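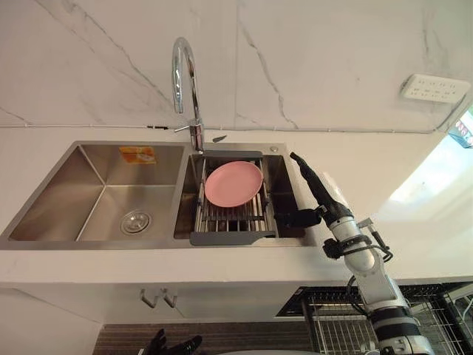 2024-09-05，Mutport，片场开放日。回酒店路上用手机打的，错字先不管。

早上差点没赶上。班车说好在码头北口，结果停南口，跑过去一身汗。车上全是选角公司的人和几个经纪助理，媒体好像就我和另外一个。Hok-lam Lam坐我旁边，他在Petrauskas管新人演员那一块，一路在回邮件，快到了才抬头问我吃没吃早饭。没吃。他给了半个三明治，鸡蛋的。

先说这是什么活动。Mutport影视基地一年开放一次，给业内看棚、看在建的景，顺便让几部戏的主创出来聊几句。今年主推的是《Clindthorpe》第二季，八集，Davby出品，十月播。第一季我写过，当时嫌前三集慢，后面追上来了。第二季换了摄影，也换了一半写手，所以这趟主要想听他们怎么讲。

签到处排队。胸牌把我名字印错一个字，懒得换。手机摄像头要贴贴纸，进棚前有人挨个查，出来自己撕。所以棚里的图一张都没有，别催我要。

一号棚。渔村的街，整条街搭在室内，地上铺了石板，踩上去是空的，咚咚响。带我们走的是美术组的Vaida Grīnberga，语速很快，边走边倒着走，看得我紧张。她说第一季这条街是外景，风太大，收音几乎全废，对白后期补了一大半，所以第二季搬进来。门脸都能开，但只有邮局和诊所里面有东西，其他推开就是木架子和沙袋。有人问海怎么办，她指了指街尽头的大幕，说白天戏用幕，晚上戏直接黑着，靠声音。

诊所那间待得最久。抽屉里的病历是真写的，一页一页手写，字还不一样。问谁写的，说美术组轮流写，写到后来开始往里编自己亲戚的毛病。镜头根本拍不到。她说演员会翻，翻到白纸人就出戏了。这句我记下来了，后面采访演员的时候对上了。

二号棚没进去，在拍别的戏，门口红灯亮着。绕路，绕得挺远，太阳晒。

然后是服装间。窄，一次只放一小批人进。我排第二批，等的时候跟Hok-lam聊了会儿选角。他讲女主当年试戏的事：Shazia Dogar那时候十四岁还是十五岁，他自己也记不准，没有经纪人，是她学校的戏剧老师把带子寄来的。带子里她念的不是女主，是那个没几句词的妹妹。选角那边看完回电，让她把女主的词也录一遍，两天后寄到。就定了。他说Petrauskas签她是后来的事，别写成是他们发现的。好，没写成。

服装间本身一般。衣服很多，做旧做得好，袖口磨损的位置每件不同，右撇子角色右袖重，有一个左撇子角色就反过来。除此之外没太多可看。灯太暗，标签看不清。

午饭。盒饭，鱼或者豆子。选了豆子，后悔。

下午一点半主创座谈，放映厅，43个座，坐满了，后面还站了一排。台上三个人：导演Azra Mujić，编剧Dalia Liepiņa，还有Shazia Dogar。主持人前面铺垫太长，真正问答只剩30分钟。

几个要点，按我本子上的顺序，乱：

- Azra Mujić说第二季的时间线只走一个冬天。第一季跨了六年，她觉得观众一直在算年份，累。这次不用算。
- 第五集几乎没有对白。她讲的时候Dalia在旁边笑，说那一集她稿费照拿。全场唯一一次大笑。
- 灯塔那条线会收掉。没说怎么收。
- 有人问会不会有第三季。Azra看了一眼台下Davby的人，说你们问他。Davby的人摆手。
- 改编和原著的关系：第一季基本把书用完了，第二季是新写的，原著作者看过大纲，提了意见，采纳了一些。哪些没说。

Dalia Liepiņa比我想的话少。她讲写手房的办法倒有意思：每集先写一封信，以某个角色的口气，写给一个不在场的人，信写完才开始分场。信不进剧本，但会发给演员。我举手问是不是八集八封，她说不止，第六集写了两封，因为两个写手吵架，谁也不让，后来两封都留着了。

Shazia坐最边上，抱着水杯。问到病历那件事，她说是真的会翻，等打光的时候没事干，坐诊所里一份一份看，有一份写的是膝盖疼，写得特别长，她后来把这个膝盖疼用在角色身上了，第三集开始走路会慢一点。美术组事先不知道。Vaida站在门口听到这儿捂了一下脸。

也有没意思的问题。有人问她最喜欢第一季哪场戏，她说忘了。我信。还有人问拍完要不要去拍大制作，她说先把驾照考了。

座谈完放了一段片花加一场完整的戏。不能写内容，签了字的。只能说观感：比第一季亮，不是打光变亮，是敢用大白天了。新摄影喜欢把人放得很小，几次我得在画面里找人。配乐有一段弦乐我觉得多余，那个情绪演员已经给了。剪辑节奏明显紧。最后一个镜头停得久，厅里有人咳嗽，有点可惜。

单独采访每家给八分钟，我抽到Shazia。八分钟什么也聊不深，挑两个能用的先放这儿，全文下周发。

一个是她讲第一季拍完回学校，同学都没看过，因为播出时间太晚，老师倒是全看了，课上叫错她名字，叫成角色名。叫了一学期。

另一个是关于方言。渔村口音是编的，不属于任何一个真地方，语言指导给了一张表，哪些元音往后靠，哪些词尾吞掉。第一季她照表来，像背课文。这一季她把表丢了，凭记性说，结果录音师反而说听着一致了。她自己也觉得怪。

最后还有一站，声音棚，这个推荐以后去的人别漏。地方小，在食堂后面那栋的地下，指示牌不对，要问人。里头拟音师现场做了一段：码头走路，湿绳子，开罐头。湿绳子用的是一捆拧过的旧床单，闭上眼完全信。让我们每人上去试一步，我踩早了。他说没事，大家都踩早。

纪念品店就一张桌子，明信片、帆布袋、一本剧照集。剧照集30一本，印得偏绿，没买。帆布袋买了一个给妹妹。

几条实用的，给明年想去的：

- 班车在南口！北口的牌子是旧的。
- 穿平底鞋，棚和棚之间远，路没修好，有一段是碎石。
- 采访抽签在午饭前，不在午饭后，今年有两家错过了。
- 棚里没信号，座谈厅有一点点，要传稿到食堂门口传。
- 外套带一件。一号棚冷气很足，说是为了大幕，站久了手都僵。

整体值得来。组织上比去年听说的好一些，就是时间都压在下午，前面绕路绕掉的那一段如果给问答就好了。第五集我现在很想看。片花里那场戏等十月解禁了再细写，笔记都在，字丑，得趁还认得赶紧誉一遍。

车到了，先发。采访全文下周，剧照等Davby给图再补上。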